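Papers > Household Sorting > Section 4

4. Sorting small hardware on a bed

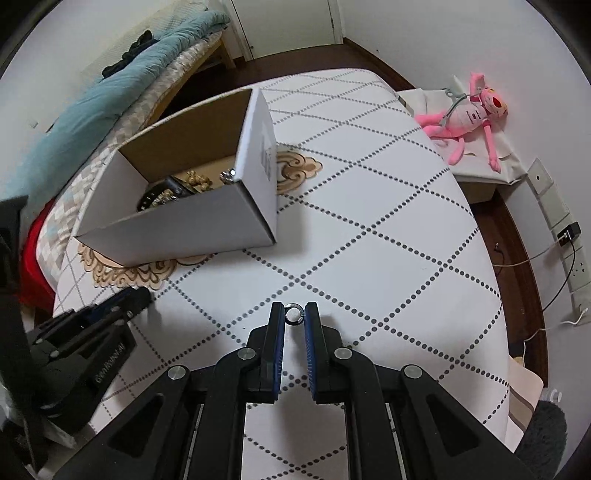 Figure 4. Bed with a patterned white sheet and an open cardboard box of small items; a metal ring rests on the sheet.

Reet Petrauskas, commenting on an earlier draft, asked why a bed should be studied at all when most homes have a table. In her view the bed is where people end up when the table is taken, and the sorting they do there is of a different kind, with less spreading out and more going back into the box. We kept her remark in mind when we wrote up the Tralwood visits.

Of the 30 households in the study, two used a bed as their main sorting surface. Both kept loose hardware in a cardboard box and both sorted in a bedroom. Figure 4 shows a surface of this type. The white corrugated box stands open on the sheet with its lid flap up, and the pieces inside lie together in a pile, gold-colored rounded ones next to a silver fitting and a black rectangular device. A second bed in the same room has a dark bundle of clothing on it.

A soft surface changes the work in small ways. Rings and washers do not roll far on a sheet, and people told us they liked this. The same parts sink a little when someone sits down, and they collect in the low spot beside the knee. Long screws were harder to line up than on a hard top. A printed sheet was also said to hide small gray parts, though we did not test this.

Mixed boxes took longer to sort than boxes holding one kind of part. Participants usually pulled out the largest pieces first and left the rings for last. When they grew tired, the remaining pieces went back into the box unsorted, and this happened more often on beds than on tables. Mbali Shabalala, who coded the visit notes, recorded such returns as "put back" and kept them apart from pieces that had been placed in a group. We follow her coding in the next section.

We did not weigh the boxes. No box in the study held more than 500 pieces by the owner's own estimate, and we did not check these estimates.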